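2 July 2020
By Rhona Tebbit
14 shares | 3 comments

4. Territory without walls: what people did with the booking system

The previous section set out how the Plistside office came to give up assigned seating. We turn now to what the staff made of it, a question on which the project papers are silent. The move plan, the furniture order and the cable schedule all survive in good condition. Nowhere in them does anyone ask where a person who has sat by the same radiator for eleven winters might be expected to go.

The tenant, an insurance broker which we call Lindqvist, occupied two floors of the building. Desks were released each morning through a product named Vikance, which offered a floor plan with green squares for free desks and grey squares for taken ones. Our main source is the full log of 2926 bookings, exported for us in a spreadsheet whose column headings had been translated into English at least once too often. "Desk wish moment" was, we established after some correspondence, the time of booking. We matched the log against a set of interviews and against the written complaints, which had been kept in a folder labelled "Feedback (positive)".

4.1 The early booking

On paper, the system was meant to spread people evenly. The log shows nothing of the kind. Bookings opened at midnight, and a large share of those for window desks were made within the first few minutes. In interviews, staff who made such bookings described themselves as poor sleepers. They were, with striking regularity, poor sleepers only on nights before they came into the office.

A smaller group did not book at all. They came in, sat where they had always sat, and relied on everyone else knowing. This worked rather better than the management had hoped. Colleagues who found "their" booked desk occupied by its former owner mostly went and sat somewhere else, and then left the booking in place, so that the log records them at desks they never used. We return to what this does to the figures in section 6, with some sorrow.

The facilities team responded with a rule that any desk not claimed by ten o'clock would be released. Claiming meant pressing a button in Vikance, which could be done from a train. Several interviewees told us that they had pressed it from a train.

4.2 Marking

The clear-desk policy was printed, laminated and fixed to the wall on both floors. It asked that nothing personal be left behind at the end of the day. Nothing personal was. What stayed behind was impersonal in the extreme: a stapler, a ruler, a ring binder with nothing in it. Studies of cafés and libraries have long treated objects of this sort as markers, meaning things whose job is to say that a person is coming back. The usual marker in a café is a coat. In an insurance office it is apparently a hole punch, placed with care at the centre of the desk.

We asked staff to rank a list of objects by how strongly they would put them off sitting down. Mugs did badly. A clean mug was read as lost property and a dirty one as a matter for the kitchen. Handwritten notes did well, provided they were rude. The strongest marker of all was a chair that had obviously been adjusted by somebody with firm views on their back. Few people would touch one, and those who did reported feeling watched.

The equipment supplied with each desk could not serve as a marker, and staff found this harder than we expected. A screen and a keyboard used to tell a visitor that somebody worked there. Once every place has them, they tell a visitor that somebody might. Figure 2 gives an idea of how little a large monitor says about its user when it is switched off. 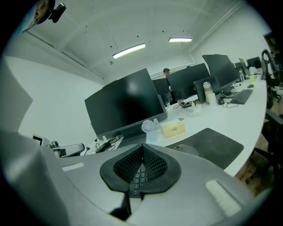

Rhona Tebbit, Research Fellow in Workplace Studies
Figure 2. A long white desk with office equipment, the monitor turned off.

Long desks raise a further difficulty, in that they have no edges where edges are wanted. The furniture at Plistside came from the Plosulora range, whose brochure promises "a continuous surface for continuous ideas". Staff at the continuous surface spent a good deal of effort on breaking it up. Most could tell us, to within a hand's width, where their place stopped and the next began, and neighbours generally agreed with one another. Where they did not, the matter had usually been raised with a manager.

The white finish was mentioned in more interviews than anything else to do with the furniture, and never kindly. It showed crumbs. Crumbs, under the old arrangement, were a private affair. Under the new one they were left by a stranger, who could be looked up on the floor plan. One interviewee had kept a record of who had used the desk on the days before, and offered it to us as data. We accepted it, and have not used it.

4.3 Complaints

The folder holds more than 4000 words of written complaint, most of it courteous and a fair amount of it concerning one draught. We sorted the messages by subject and then, when that proved unhelpful, by what the writer wanted done. Requests to restore assigned seating were rare. Far more common was the request that one particular desk be taken out of the system and given, on grounds of hearing, eyesight, posture or seniority, to the writer. The principle of sharing was widely supported. It was the desk in question that formed the exception.

In May, some months after the move, the firm allowed teams to reserve blocks of seats for what it called anchor days. Booking behaviour changed at once. Teams reserved the same block every time, members took the same seats within it, and complaints fell away almost to nothing. The firm's own review described this as evidence that flexible seating had bedded in. By our reading of the log, the staff had quietly put the old seating plan back, with the exception of 3 people from claims who had always wanted to be further from the printer and now were.

It should be said that the log cannot tell us how people felt about any of this, and that interviews carried out in a glass meeting room, in full view of the facilities team, may have their own limits. Two participants asked to move to the stairwell. Their answers were longer, and we have given them somewhat more weight in the section on noise, which follows.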